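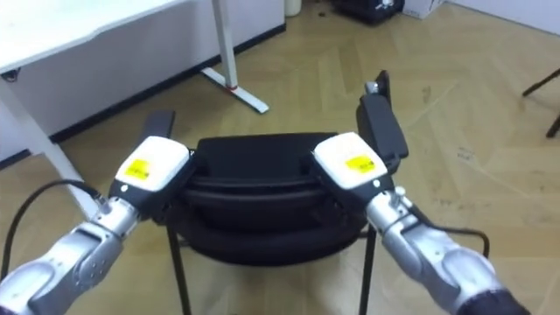 Marit Isaksson wrote back to the last report asking why the left gripper had eaten three weeks of the schedule, and whether the money set aside for spares was going to last through May. Fair questions, both of them, so I'm going to start there and leave the nice numbers for further down.

The short answer on the schedule is that we went after the wrong part first. The left gripper was losing its hold partway through a chair move. It would close fine, report that it was closed, and then the force reading would sag as soon as both arms started to pull. I was sure it was the finger pad, so I swapped the pad. Then I swapped it again (sorry, that's two lines on the spares sheet and they're both mine). Then we spent four days on calibration, and the offsets came out clean every single time!

What we finally found was the cable. The loop at the left wrist had been tied down too short when we put the arm back together after the move to Dulthorpe, and at full reach it tugged on its connector just enough to drop a few readings. The controller saw the gaps and eased off the grip. So the machine was doing what we'd told it to do, on bad information. I've re-run the cable with more slack, replaced the connector, and done the right side the same way even though it never gave us any trouble.

Since the repair we've logged 100 chair moves on the padded chair. Before it, 79 out of 100 finished without a person stepping in. Now we're at 88. I'd like that to be higher, and most of what's left is the chair back slipping a little when the two sides don't close at the same moment. Yeon is working on the timing. My own hunch is that the arms also start pulling too early, but we haven't split those two things apart yet, so please don't hold me to it.

Upkeep is on a proper routine now. Every Friday, before the first run, we do this:

Power down and check both wrist cables by hand through the full reach.
Wipe the finger faces and look for shiny patches.
Check the wrist bolts against the paint marks.
Power up, home both arms, run the empty close test ten times per side.
Write the force readings in the log, including the boring ones.

It takes an hour if nothing is wrong. The old version took half that and skipped the cables completely, so you can see how we got here.

Money. We've spent $1,613 on spares and repairs this period, and the biggest piece of that was a second set of fingers from Zenness. They were slow to ship but the fit is good. Vulton has quoted us for a spare wrist connector kit and I'd like your okay to order it – one kit covers both arms, and waiting on that one little part cost us most of a week. With the kit included, the spares line still gets us through May.

Next up is the timing work, then a lighter chair, then back to the padded one for another full set of runs. I'm also rewriting the reassembly notes so the cable length gets measured and written down before anybody reaches for a zip tie. Marit, if you want the raw force logs from before and after the repair, tell me which format works for you and I'll send them over.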